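Timestamps, again

I spent most of last week on a bug that I first wrote up as a perception problem, then as a control problem, and finally as what it was. I'm putting it down here while I still remember the order of things.

The setup is our usual one. There is an arm over a kitchen counter, a camera on the wrist, two fixed cameras, and a planner that gets a short instruction and turns it into reach and grasp targets. The planner is called Lostia. Bikirell is the piece underneath that takes a target and makes joint commands out of it, and it also keeps the transform tree. I wrote a good part of Bikirell two years ago and Harriet Mbeki has maintained it since, better than I did.

The symptom was that grasps on the plush food missed to one side. When the arm came in slowly, the fingers closed where they should. When it came in at normal speed, they closed short, always on the side the arm had come from. The miss was small, and with a soft toy you can be off by a fair bit and still pick it up, so it had been there for a while before anyone looked at it. Success rate only dropped enough to notice when we turned the approach speed up in September.

My first guess was the detector. The toys are soft and change shape, and the counter is marble with faint gray veining, which has given us bad masks before. I pulled 200 frames from the logs and went through the masks by hand. They were fine. A few had ragged edges where one toy touched another, but the centers were where I would have put them. That took a day and a half.

My second guess was hand-eye calibration. Calibration is everyone's second guess. I reran it, got nearly the same numbers as before, loaded the new ones anyway, and the miss didn't change. A bad calibration would also have shown up in the slow approaches, so I should have skipped this step. I did it because I had a script for it.

What helped was replaying the logs in Tillman, our viewer, with the views side by side and the tree drawn on top. 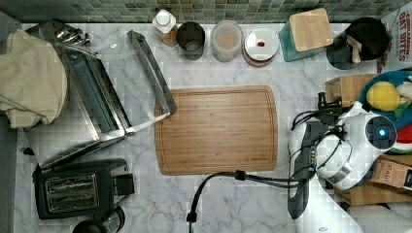
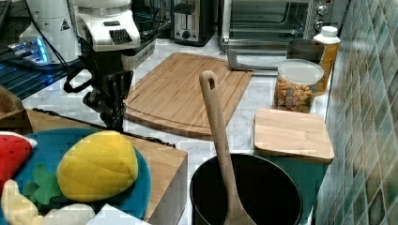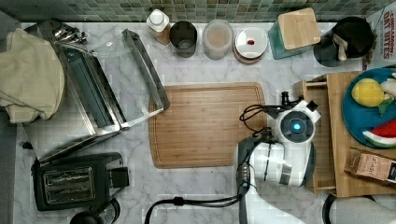 In Tillman you can step every stream by its own clock or by the receive time. I normally leave it on receive time because the playback is smoother. On Thursday I switched it to the stream clock to check something else, and the wrist camera jumped relative to the arm. The jump was the same size at every point in the log.

So I plotted the gap between the image stamp and the joint state stamp for one full run. It was a flat line just above 200 milliseconds. For a camera that's supposed to be hardware stamped, that is a lot. At slow speed the arm barely moves in that time. At normal speed it covers enough distance to explain the whole miss.

The cause was in the driver wrapper. We moved the cameras to a new image transport in the summer, and the new one decodes frames in a worker thread. The stamp was being written after the decode, when the message was built, instead of being copied from the frame header. The fixed cameras had the same fault, but they don't move, so a late stamp on them does nothing you can see if the objects are sitting still. Only the wrist camera suffered, and only in motion.

Bikirell then did exactly what it was told. It looked up the wrist pose at the time on the image, which was a pose the arm reached later than the moment the picture was taken, and it put the object in the wrong spot by that amount.

The fix was 3 lines. Copy the header stamp, stop overwriting it, and drop the frame if the stamp is zero. Myrtle Boateng reviewed it and asked why there wasn't a test, and she was right to ask. There is one now. It moves the arm back and forth past a fixed marker at two speeds, finds the marker in the wrist images, and projects it to the base frame. If the two clouds of points don't land on top of each other, the test fails. It runs on Monday mornings along with the rest of the hardware checks and takes a few minutes.

I also changed some defaults while I was in there:

Bikirell now logs a warning when the gap between an image and the newest joint state is over 600 milliseconds, and refuses the target above that if the arm is moving. The old behavior was to extrapolate. I don't know why I thought that was a good idea.

Tillman opens in stream clock mode. If you prefer receive time it's still in the menu, and your choice is saved per user.

The log header carries the driver version. It didn't before, which made it slower to work out which runs were affected.

That last part is still not finished. Every log recorded between the transport change and last Friday has late stamps. The shift is steady for each camera, so in principle I can subtract it, and I have a script that does so and writes a corrected copy. Harriet would like the originals kept with a flag in the metadata so that anyone training on them can decide. I'd like to replace them and be done. We have the disk space, so we will probably do it her way.

There is one thing I haven't explained. A handful of runs on Disano, the second machine, show the gap growing slowly over the run and then snapping back. That looks like a clock sync issue and has nothing to do with the decode thread. It could be the sync daemon losing its source when the network is busy copying logs off. I'm going to leave the offset plot running on that machine this week and see if the snaps line up with the copy jobs.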